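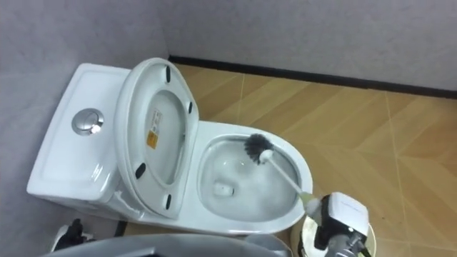

About us

Wultero is a small research company in Tosetbridge that teaches robots to do the chores people put off. We moved into our present building in October, and it has a bathroom we can use for work, so we do.

Our founders met over a warehouse project at Bisgaard, where the boxes were square and the floors were flat. Housework looked like a nice change. It has been a change.

What we study

Our main line of research is a training method we call Flavard. A person guides the robot through a job, the robot copies it, and when the copy goes wrong the person takes over for a moment and hands back control. We keep those short rescues and train on them more heavily than on the clean runs. Clean runs teach a robot what to do on a good day.

Toilet brushing became our standard test after we ran out of patience with stacking blocks. The brush is long, the bowl is curved, the ceramic shines, and the bristles bend in ways our simulator has never managed to get right. The brush also has to go back in a fairly narrow holder, and we spent most of one summer on that.

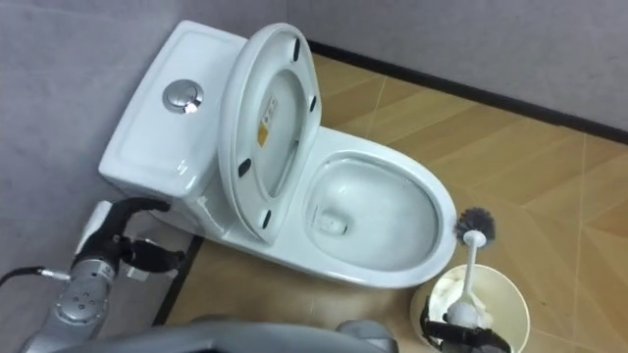 Right gripper on the brush, at the holder.

By our last count we had 1,223 guided runs on file. The result we are proudest of is a small one: with 200 rescues added, a policy learned to put the brush away from starting positions it had not been trained on. With 15 it learned very little, though it did so with great confidence. We repeated the comparison on 2 robots and got the same ranking both times.

Who we are

We are engineers, a few former cleaners and one retired plumber, who wins most of the arguments. Everyone takes a turn guiding the robot. Everyone also takes a turn cleaning the kitchen, by hand, until further notice.

Visitors are welcome by appointment. Please use the restroom upstairs.

Page last updated 31 December 2018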